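비닐봉투값 63원 시대에 대하여

또 봉투 이야기다. 지겨운 분들은 넘기셔도 된다. 나는 안 지겹다. 싱크대 밑 문을 열 때마다 봉투가 쏟아져서 지겨울 틈이 없음.

동네 마트가 봉투값을 63원으로 올렸다. 계산대 앞에서 다들 잠깐 멈칫한다. 그리고 산다. 나도 샀다. 장바구니는 집 현관 고리에 걸려 있었고. 늘 거기 걸려 있다.

봉투를 돈 받고 팔면 덜 쓴다는 말, 맞긴 맞다고 생각한다. 공짜일 때는 두부 한 모에도 한 장, 대파에 또 한 장이었으니까. 근데 그 다음이 문제. 돈 주고 산 봉투는 버리기가 아깝다. 그래서 모은다. 접어서, 묶어서, 삼각형으로 말아서. 우리 집엔 봉투를 담아두는 봉투가 따로 있다. 그 봉투도 63원짜리다.
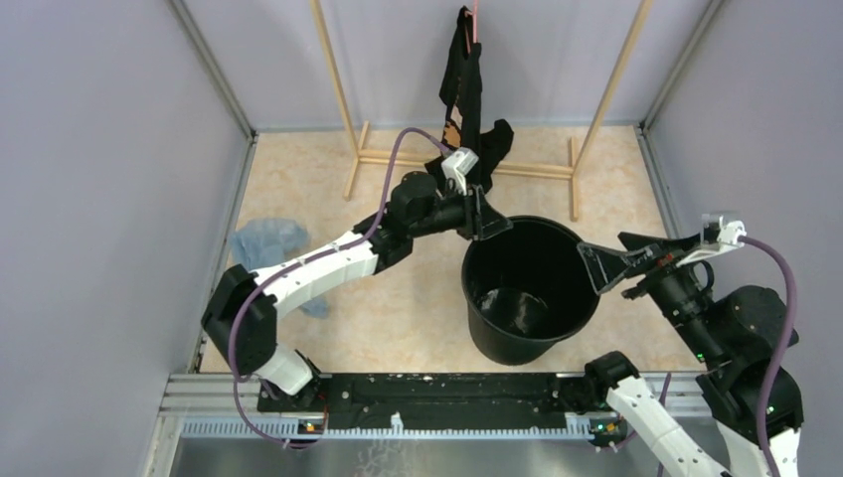
포브콤(Fovcombe), 2/12/21

이 도시에 와서 산 지 좀 됐는데 여기는 봉투 대신 통이다. 집집마다 통. 부엌에 하나, 뒷문에 하나. 검은 통에는 일반 쓰레기, 봉투 없이 그냥 붓는다. 처음엔 기겁했다. 국물은? 생선은? 며칠에 한 번씩 통을 물로 헹구면 된단다. 헹궜다. 겨울에는 할 만하다. 3월만 지나도 얘기가 달라질 것 같은데 그건 그때 가서 또 쓰겠다.

통을 쓰니까 쓰레기가 보인다. 이게 제일 큰 차이다. 봉투는 묶는 순간 잊어버리게 되어있다. 매듭 짓고 내놓으면 끝. 내가 이번 주에 뭘 얼마나 먹고 얼마나 썩혔는지 알 길이 없다. 통은 뚜껑을 열면 다 있다. 시든 상추, 반만 먹은 식빵, 유통기한 지난 햄. 부끄럽다. 부끄러우니까 상추를 덜 산다. 단순한 이치.

그렇다고 통이 만능이라는 얘기는 아니다. 스커들리(Skudley) 쪽 아파트 사는 사람들은 사정이 다르다. 엘리베이터 없는 5층에서 통째로 들고 내려와 붓고 다시 들고 올라가라고? 허리 아픈 사람, 애 안은 사람은 어쩌라고. 거기는 봉투가 맞다. 시에서 나눠준 안내문은 그런 사정이 한 줄도 없었다. 통 씻는 법만 그림으로 아홉 컷. 성의는 있는데 방향이 좀.

과태료 얘기도 해야겠다. 잘못 내놓으면 900원, 두 번째부터 2,000원. 여기 돈을 우리 돈으로 바꾸면 그쯤 된다. 무섭지도 않고 안 무섭지도 않은, 참 애매한 금액. 이 정도면 벌이 아니라 요금이다. 돈 내고 대충 버릴 권리를 파는 셈인데, 봉투값 63원도 사실 똑같은 구조 아닌가. 값을 매기면 미안함이 사라진다. 냈으니까 됐지, 하고.

내가 바라는건 별거 아니다. 봉투를 좀 튼튼하게 만들어 달라. 한 번 쓰고 옆구리 터지는 걸 돈 받고 팔지 말고. 오돈(Odon) 시장에서 파는 두꺼운 봉투는 몇 달째 쓰고 있다. 색은 다 바랬고 손잡이도 늘어났는데 감자 한 보따리 거뜬하다. 비싸도 그게 낫다. 얇은 걸 싸게 여러 장 파는 쪽이 마트 입장에선 편하겠지만.

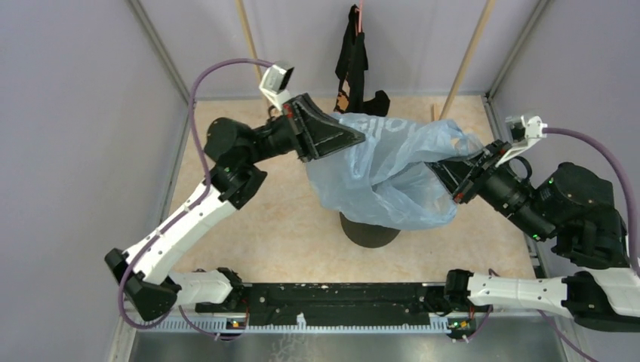 하늘색 비닐봉투. 구김이 가면 글씨도 잘 안 읽힌다.

그리고 글씨. 봉투에 왜 그렇게 글씨를 크게 박나. 가게 이름, 인사말, 지구를 사랑하자는 말까지. 인쇄 많은 봉투는 다시 쓰기가 민망하다. 바스토스(Bastos) 빵집 봉투에 생선을 담아 오면 기분이 이상하잖아. 무지로 팔면 아무 데나 들고 다닐 텐데. 광고를 하고 싶으면 봉투값을 가게가 내든가. 내 돈 내고 남의 간판을 들고 다니는 일에 우리는 너무 너그럽다.

반론도 안다. 천 가방 쓰면 되잖아. 네, 있습니다. 행사장에서 받은 것만 한 무더기. 천 가방은 천 가방대로 집에서 번식한다. 안 쓰는 천 가방이 서랍에 가득한 집에서 환경을 논하는 것도 우습고. 새로 받지 말고 있는 걸 쓰면 되는데, 그러려면 나갈 때 챙겨야 하고, 그걸 못 해서 이 글이 시작된 거고.

해서 요즘은 외투 주머니마다 봉투를 한 장씩 접어 넣어 둔다. 오른쪽 주머니. 왼쪽은 장갑. 세탁할때 꺼내는 걸 까먹어서 한 번 같이 돌렸는데 멀쩡했다. 두꺼운 봉투라서 그렇다. 얇은 거였으면 배수구 막혔을 거다. 다음 장날에 오돈 가서 몇 장 더 사 올 생각이다.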